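Section 4: Hanging the rails and fitting the shelves

Right, if you've got this far you've unpacked the Kundska kit, checked the bits against the list in Section 3 and found out what your wall is made of. If you skipped the wall part, please go back and do it now. I'll wait. Everything in this section assumes you know whether you're drilling into brick, block or plasterboard, and the steps do change a bit depending on the answer.

I've put this system up in a larder, a utility room and one very awkward cupboard under the stairs, so what follows is the printed leaflet plus everything I wish the leaflet had said. The order is slightly different from theirs. Theirs has you cutting the shelves first, and I've done it that way once and ended up with a shelf that was a hair too long and a lot of sanding to do.

What you need for this section

The two wall rails (the long metal ones with slots all the way down)
The brackets, still in their bag
Wall plugs and screws to suit your wall
A drill, with a masonry bit if you've got brick or block
A screwdriver you like. Mine is an old Hayashi with a fat handle and it saves my wrist
A spirit level, as long as you can manage in the space
A pencil, a tape measure and some masking tape
A pipe and cable detector

CAUTION: Run the detector over the wall before you make a single hole, and do it up, down and sideways. Cables usually run straight up or straight across from sockets and switches, but old houses have their own ideas. If it beeps and you can't work out why, don't drill there. Get an electrician to look.

4.1 Marking out

1. Decide on the height of the top of the rails. I stand against the wall, reach up comfortably with a flat hand and make a pencil mark there. Anything higher than that will need a step stool every time you want the flour.

2. Hold the first rail up to the mark and draw through its top hole. Only the top one for now!

3. Drill and plug that hole, then put the screw in so the rail hangs from it but can still swing. Don't tighten it.

4. Let the rail settle, hold your level against the side and nudge it until the bubble sits in the middle. Mark the rest of the holes.

5. Swing the rail out of the way (or take it off altogether if there's no room), drill and plug the marked holes, then bring it back and put all the screws in. Tighten them a little at a time, working from the top down.

6. Measure across 492 mm from the centre of the first rail to where the centre of the second one will go. Do this at the top and again near the bottom. If the two marks don't line up, your first rail isn't upright and now is the moment to put it right.

7. Use the level to carry the height across from the top of the first rail to the second. Hang the second rail the same way as the first.

NOTE: The slots have to match as well as the tops. Kundska rails have a top and a bottom, and the only clue is a small notch at the upper end. I've hung one upside down and didn't notice until the first shelf came out on a slope, with everything tight and the dust already hoovered up. Put a bit of masking tape on the notched end of both rails before you start and you'll be spared that.

NOTE: If you bought the Clandov rails as a cheaper swap, they do fit these brackets, but there's no notch to go by. Lay both on the floor side by side, line up the slots and mark the matching ends yourself.

4.2 Plasterboard walls

Plasterboard on its own isn't strong enough for a larder full of tins. You want the rails screwed into the timber studs behind, and the studs won't necessarily be where you'd like your shelves. I know, it's annoying. In the utility room I moved the whole lot along the wall to catch two studs and I've long since stopped noticing that it's off centre.

If the studs are nowhere near the right spacing, fix a pair of flat timber battens across them, one high and one low, and screw the rails to the battens. It looks perfectly tidy once it's painted the same as the wall.

CAUTION: Don't rely on ordinary plastic plugs in plasterboard for this. They hold beautifully on the day and then let go in the night.

4.3 Fitting the brackets

1. Work out roughly what's going on each shelf before you pick the slots. I line things up on the kitchen table in rows, tallest at one end, and measure the tallest in each row.

2. Add a hand's thickness to that measurement so you can get things in and out without tipping them.

3. Push the bracket into its slots at a slight upward tilt, then press it down until it drops. You'll feel it seat. If it rattles, it hasn't gone home.

4. Count down the slots on the other rail and fit its partner. Lay the level across the pair.

5. Carry on down the wall. I like the widest gap at the bottom for bags and heavy bottles, and the narrowest at eye level for spices and small jars.

A word on looks, seeing as people ask me about it more than they ask about wall plugs. The shelves come in plain white and they can seem a bit chilly in a room with no window. I've leaned on soft greens in mine, on the wall and on what I keep out in the open, and it warms the place up no end without making it feel smaller. Cream works too. I tried a dark blue in the cupboard under the stairs and couldn't find a thing in there.

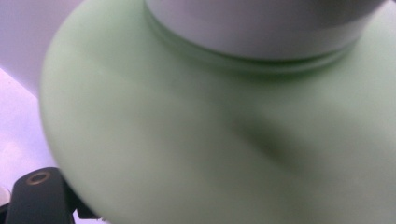 Figure 4.3. Pale mint green with a matt finish, very close up.

If you're going to paint, paint before the rails go up. Cutting in round every slot with a small brush is a miserable job and the paint gets into the slots, where it stops the brackets from seating. Give the last coat the time it says on the tin and then leave it overnight anyway. A rail pressed on to soft paint will pull a strip off the wall the day you decide to move it.

4.4 Cutting and laying the shelves

1. Measure the width of the space at each shelf height. Walls lean in and out, so the top shelf and the bottom shelf may need to be different lengths.

2. Take off a little at each end for clearance, mark the cut with a sharp pencil and run masking tape over the line to stop the face from chipping.

3. Cut with the good side up if you're using a hand saw, good side down if you're using a jigsaw.

4. Sand the cut end lightly and press on the edging strip from the kit. A warm iron over a tea towel sets the glue.

5. Lay the shelf on its brackets and slide it back until it touches the wall. Screw up through the bracket holes from below with the short screws. Check they're the short ones. The long ones will come straight out through the top, and yes, I've done that as well.

CAUTION: Wear eye protection for step 5. You're working overhead and looking up, and bits fall.

4.5 Loading

Each shelf on a pair of brackets is rated at 28 kg when the rails are properly fixed to solid wall or timber. That sounds a lot until you start stacking tins. Put the heavy things over the brackets and keep the light stuff for the middle and the ends.

Load from the bottom shelf up, leave it all overnight, and in the morning put your level across each shelf again. If one has dipped at the front, take everything off it and look at the bracket first and the wall plugs second. Most of the time the bracket just wasn't fully down.

Go round the rail screws with a screwdriver after a month or so. Mine took a small turn each the first time and have needed nothing from me after that.

The optional door rack and the Grimenwood hooks fit on to the same rails, but they use different slots, so leave the top pair free if you've bought either. Both are covered in Section 5.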